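Teaching a floor pickup: hand guiding or remote? Getting different junk from each 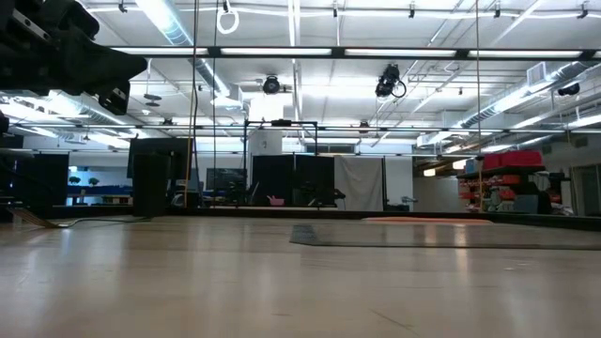
View from the fixed camera, gripper top left, mats on the floor

tinsnips_ohio
Posted 15 July 2023

We're teaching our arm to pick a folded towel off a mat and put it on the next mat over. I've been doing it by hand guiding, meaning I grab the wrist and haul it along like a reluctant dog. My coworker does it by remote with the Niskanen handset. Same task, same Lorkach software doing the learning.

My demos are quick and smooth and feature my elbow in nearly every one. His look like a man defusing a towel. Which set do I keep?

gearlash
Keep his. The robot won't have your elbow around when it runs by itself, so why train it to expect one?

mopbucket
Disagree. Remote demos are full of hesitation, and the thing learns the hesitation too. We had 1,563 of them at the Vilelthorpe shop and the arm would stop over the part and think about its life. Redid the set by hand and it quit doing that.

gearlash
Did you trim the pauses first?

mopbucket
We did not trim the pauses.

gearlash
Well.

parallel_jaw
Is that fixed view the only one you're recording? With the gripper parked up in the corner like that you get a lovely long look at the floor and the lights shining off it, and not much of the fingers. Wrist camera would help more than arguing about handsets.

tinsnips_ohio
Wrist camera is on order from Fledelel. It has been on order long enough that I've stopped mentioning it at lunch.

softstop
You can do both. Guide it by hand with recording off except for joint positions, step back, then have the arm play the path again with the cameras on. No elbow, no dithering. Takes roughly 13 seconds extra per demo for us.

mopbucket
Replay only works if the towel goes back exactly where it was. Have you met a towel?

softstop
Tape marks on the mat. Good enough for folded. If it's crumpled, yeah, go remote.

tinsnips_ohio
Trying replay tomorrow with the folded ones. Coworker says he'll keep his handset for the crumpled ones and wants it on record that his pauses are "deliberate."

gearlash
Trim them anyway.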